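So I finally started Flutholm last night, and I stayed up way too late for it. Two episodes turned into the whole first half!

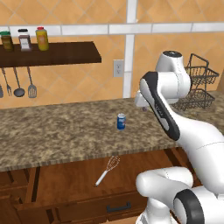

Skye Baxter plays the ferry captain and she's so good – all those long looks at the water. My sister swears the brother did it. I don't buy it.
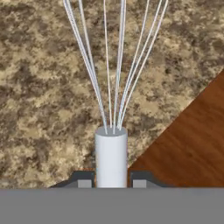
The theme song has been in my head since breakfast, too (thanks a lot, Murdo McIver).

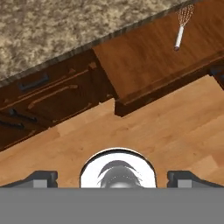
## What's next

Season 2 lands in February. I'll be on the couch, phone off.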